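Search the manual
Enter part number or keyword Go

Category: Floor Care / Skundell Sealer System / Set-up and Application

4. Applying the Skundell two-part floor sealer

Document revised 2020-03-31. Replaces the May edition of the previous year. Section prepared by Janaína Seixas; drying tables checked by Lộc Thân.

4.1 Before you start

This section covers indoor concrete floors that have been cleaned and degreased as described in Section 3. Floors previously coated with wax, oil or an acrylic finish must be stripped first. Do not apply the sealer to green concrete.

CAUTION: Part B is an irritant. Wear nitrile gloves and eye protection whenever the container is open. Keep the room ventilated during application and until the coat is dry to the touch.

Required items:
- Part A (base) and Part B (hardener), same batch code
- Grekance short-nap roller and extension pole
- Clean mixing pail with volume markings
- Masking tape, lint-free cloths
- Low-speed drill with paddle

4.2 Mixing

1. Stir Part A by hand until no sediment remains on the bottom of the can.
2. Pour 500 ml of Part A into the pail.
3. Add 300 ml of Part B in a slow stream while stirring with the paddle at low speed.
4. Continue stirring for 3 minutes. Scrape down the sides of the pail once and stir again briefly.
5. Let the mix stand until surface bubbles have cleared.

NOTE: Do not thin the mix. Do not add water to recover a batch that has started to thicken. Discard it.

NOTE: Larger batches set faster in the pail. For large rooms, mix several small batches in sequence.

4.3 First coat

1. Tape off baseboards, door thresholds and floor drains.
2. Cut in along the walls with a brush.
3. Load the roller and remove the excess on the tray grid.
4. Work in strips from the far wall toward the exit, overlapping each strip by one third of the roller width.
5. Keep a wet edge. If work must stop, stop at an expansion joint.
6. Leave the coat for 4 hours before walking on it in clean, soft-soled shoes.

Low temperature or high humidity extends the drying time. Refer to Table 4-B. Do not use fan heaters to speed up drying.

4.4 Second coat

1. Check the first coat under a low-angle light. Mark dull patches with tape.
2. Abrade the surface lightly with a Magesa fine pad and remove all dust.
3. Mix a fresh batch as described in 4.2.
4. Roll at a right angle to the first coat. 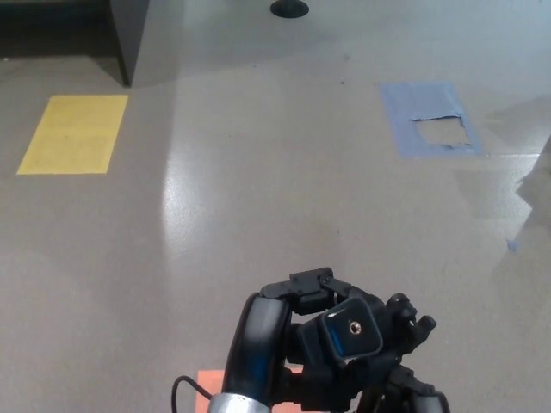
The finished surface should have an even sheen with no roller lines. Slight variation in tone is normal, particularly where the slab was poured in separate sections. Dark spots that spread after the second coat indicate moisture from below. See Section 6 before applying any further product.

4.5 Returning the floor to use

1. Remove the tape at a low angle while the second coat is still slightly soft.
2. Keep furniture and wheeled loads off the floor for the full curing period given in Table 4-B.
3. Fit felt or rubber pads to chair and table legs.
4. For routine cleaning, use Janar neutral cleaner at the dilution printed on the bottle. Do not use bleach, vinegar or solvent cleaners.

CAUTION: Solvent-soaked cloths can ignite. Lay them flat outdoors to dry before disposal.

Tagged: concrete, sealer, two-part, indoor floors

3 comments | 4 shares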